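## 4. Putting the room back: chairs, tables and the last half hour

Of all the small jobs we followed in the café study, the one I had looked forward to least was the straightening of the chairs, and it turned out to be the one our participants most wanted to talk about.

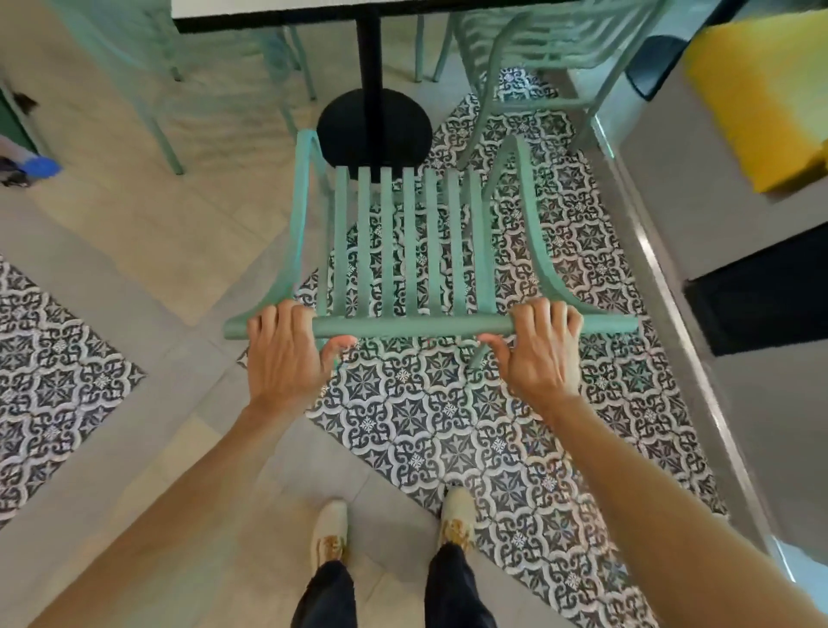

**Figure 3.** Moving a mint-green metal chair by the top rail of its back, with both hands, beside a pedestal café table.

We had gone in expecting to hear about washing up and the till, and we did hear about those, at some length. But when people were asked which part of closing told them the day was over, they came back again and again to the furniture. Gönül Gündoğdu, who kept the diaries for us at Kılıçarslan, wrote of "walking the room back to how I like to meet it in the morning", a phrase we liked so much that it very nearly became the title of this paper.

### 4.1 Taking hold

Our diary keepers logged 498 separate chair moves over the study period, most of them very short: a chair drawn out so that a broom could pass, turned a little, or eased back under the table. The commonest hold by far was on the top rail of the back (Figure 3), with both hands fairly close together and the fingers hooked over the bar. It is a homely sort of grip, the kind one uses at a kitchen table without thinking, and it suits a slatted metal chair very well. There is a good firm bar to hold, and the chair can be tilted forward and steered without anybody having to bend down to the seat.

The less experienced staff at Uvis often took the seat with one hand and the back with the other. They told us this felt safer, and perhaps it did, but several of them had changed over to the rail by February and could not say quite when, or why.

### 4.2 The table in the middle

A pedestal table makes this work both easier and more awkward. With a single column there are no corner legs to catch a chair on, and chairs may be tucked in from any side. The round base, on the other hand, sits just where a chair's feet would like to go, and a chair pushed in too briskly will knock against it. Staff spoke of "listening for the foot" – that small clank which tells you to stop – and one or two were rather proud of never making it.

### 4.3 The floor as a guide

We had not planned to write about floors at all. Where two kinds of tile meet, however, people use the join as a ruler, and will line up a whole row of chairs by it with great care. At Plukora, where the floor is all one colour, the staff judged the same thing by the window sills, and the diaries record 44 occasions on which a chair was put straight twice in the same evening by two different people.

We mention this partly because it pleased us, and partly because it bears on the question of shared standards taken up in Section 5. A tidy room is a matter of agreement, and in the places we visited that agreement had mostly been reached by watching one another and was very seldom written down. Only Gokberg had a printed closing sheet, and its entry for the chairs read simply "chairs in".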